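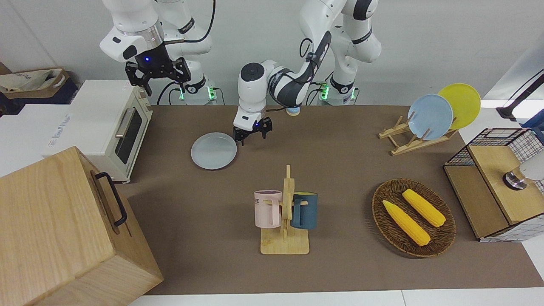 Okay, hi everybody. (Wait for the door to close, people will still be finding chairs.)

I'm going to talk for twenty minutes about reheating leftovers, and I promise it's a real talk. I write the food column for the Stamgate newsletter, 2,000 subscribers, and the piece that got the most mail last year wasn't the Christmas roast or the plum cake. It was the one on cold pizza. So let's go.

Slide 2. Start with the confession. I microwaved everything until I was thirty. Pizza, fries, fried chicken, all of it. Ask for hands: who did this today? (There will be hands. Be nice.)

Then the basic idea. A microwave warms up the water in the food, and a lot of that water ends up in the crust. Soup loves this. Rice loves it too, if you put a spoonful of water on it and cover the bowl. Bread hates it. Anything you paid to have crispy hates it.

Slide 3, pizza. Skillet, medium heat, no oil, two or three minutes until the bottom is crisp. A few drops of water in the pan, away from the slice, lid on, one more minute for the cheese. Tell the Prusholm story here, the cabin with one pan and six of us waiting in line with our slices. Keep it short! Last time I went on forever.

Slide 4, fries. Hot oven or toaster oven, 425, one layer, and I mean one layer. If they're piled up they steam each other. Don't add salt until you taste one.

Slide 5, roast chicken. This is Albertina Morais's method and I should say so. Take it off the bone while it's cold, put it in a small dish with a splash of stock, foil over the top, 325 until it's steaming hot all the way through, 165 on a thermometer. Skin goes in separately, no foil, so it crisps back up.

Slide 6, pasta. Back in a pan with a little water and a bit of butter. Lasagna is its own thing, cut it into squares first or the middle stays cold forever.

Slide 7, safety, don't skip this even if we're running late. Into the fridge within two hours. Shallow containers. Three to four days and then let it go. Someone always asks about rice, and yes, rice counts, cool it fast.

If there's time: Hajar wanted me to mention dumplings. Same trick as the pizza, but with oil.

Questions. Recipe cards are on the table by the coffee, please take two.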